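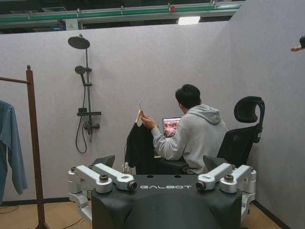 A wooden hanger, a black garment and an open laptop at the Balo bay, Skanness workshop.

Tips for a Clothes-Handling Arm Build in a Shared Space

I've been hearing for years that a machine is about to put away my laundry. I now share a workshop with one of these builds (the group calls the project Balo) and I'm still folding my own shirts. If you're going to try it anyway, at home or at a place like ours, these are the things I'd want settled before you spend a Saturday on it.

Start with the rack, and leave the arm alone for now. Push on the top rail with one finger. If it sways, fix that first. I've watched people tune motion settings all evening when the trouble was a loose bolt in the post. Wood glue helps a dowel joint that has gone sloppy. Let it cure overnight, then push on it again.

Mark where the feet go with painter's tape. Somebody will move the rack to sweep, and every position you taught the arm will be off. Tape costs next to nothing and it's the only calibration aid I fully trust.

Use one kind of hanger. Mixed hangers hang at different heights and turn differently on the rail, and you will spend your time chasing that. Wooden ones keep their shape better than wire. Check that the hooks are screwed in tight.

Don't believe any success rate, including your own, until you've done 30 tries in a row with the same garment and written down every one. Three good grabs on the first evening mean very little. Our sheet for November had 103 tries on it, and the row labeled "needed help" was the longest. I was told that was a good month.
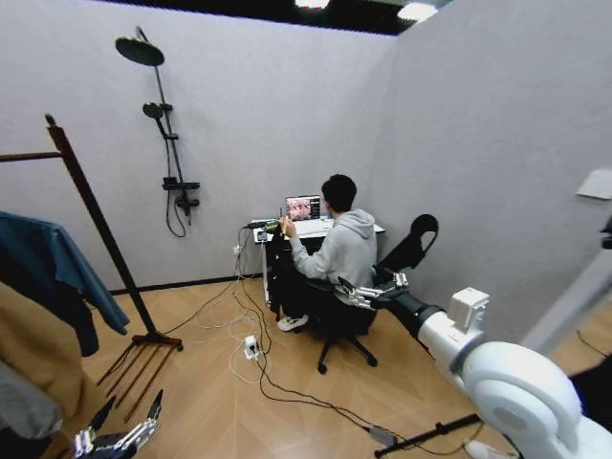 Where should the power strip go if the arm and a laptop share one bay?
Up off the floor, screwed to the underside of the bench or to the wall, with the cords running down one side only. Keep the walking path and the arm's reach clear of it, and label both ends of every cord.

Cables in general deserve more time than they get. Velcro straps beat zip ties, because you'll be undoing them weekly. Leave a loop of slack wherever a cord passes a moving joint, then run the joint by hand through its whole range with the power off and watch the loop. Cheap adhesive clips let go of painted walls in warm weather. I have stopped buying them.

Keep the stop button where the person sitting down can hit it without looking. Test it before every session. Yes, every session.

About grippers. The sales pages show them picking up a crisp, folded towel on a white table, and of course they do. Cloth at home is wrinkled, heavier at one end and likely to be caught on the thing beside it. We tried the rubber fingertip covers sold as Skalby sleeves. They gripped well for two evenings and after that they mostly picked up lint. A wipe with rubbing alcohol brought them back for a while — I wouldn't pay for them twice.

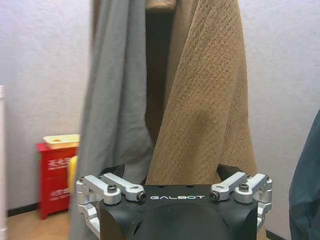

Plain fabric-backed tape on the contact faces did nearly as well for us, and you can peel it off and start over. Whatever you use, go around the fasteners with a hex key after each long session. A dab of removable threadlocker is enough. The permanent kind will make you miserable the first time you need to swap a part.

Practice on thick cloth with some texture, then thin smooth cloth, then sleeves. Leave hoods for last. Skip anything you'd be sad to see snagged, and close zippers first. A zipper pull will find any gap in a linkage.

Space the hangers out at first. A crowded rail is a different problem, and I haven't seen it solved here.

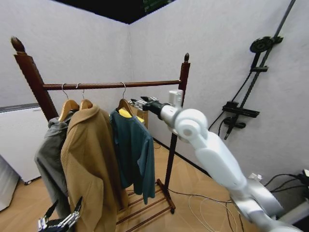
Then close the gap a little each week and see where it falls apart. Write down the spacing. "Pretty close together" is no use to anyone reading the log later.

As for money, the small stuff alone (tape, straps, hangers, spare screws, a better lamp) ran the group some 700 dollars. The planning sheet, which went by the name Ghiță, had no line for any of that. Add one to yours.

I timed myself at the same job: 45 seconds to clear the rail by hand. Ask me again next year.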